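Plestus opens orders for the Skorance snack box

Fesness, 4 January 2026 -- Plestus, a small packer of snacks and sweets in Fesness, begins today to take orders for its Skorance box. The box is made for guest houses, holiday flats and families who like to leave something to eat in the bedroom for a visitor.

The idea comes from a trial at the Kurian guest house, which started in October with 125 boxes. Guests received the box on the bed at arrival, already open, with the lid standing up behind the snacks. After the trial Plestus has made the front wall lower, so that a guest can see the choice and take a packet without emptying everything on the cover. 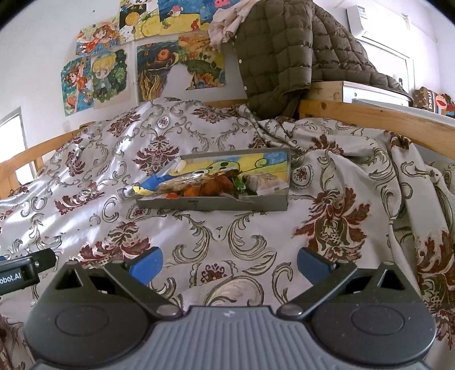
Guests at Kurian had also asked whether the box could stay in the room for the whole visit, and the house said that it would be glad to refill it every second day if the packets were sold separately. Plestus has agreed to this, and refill bags will be available together with the box.

The box is of grey cardboard, long and shallow, with a cartoon on the inside of the lid. The snacks are packed in small portions and the mix changes with the delivery, therefore two boxes may not be the same. Customers who must avoid certain ingredients are asked to write this on the order form -- a separate list is sent to them before packing.

One Skorance box contains 10 portions and costs 7 pounds. The first series is limited to 199 boxes. Orders are accepted by post or at the Plestus counter in Fesness, and delivery inside the town is free of charge.

Press samples can be requested from the Plestus office.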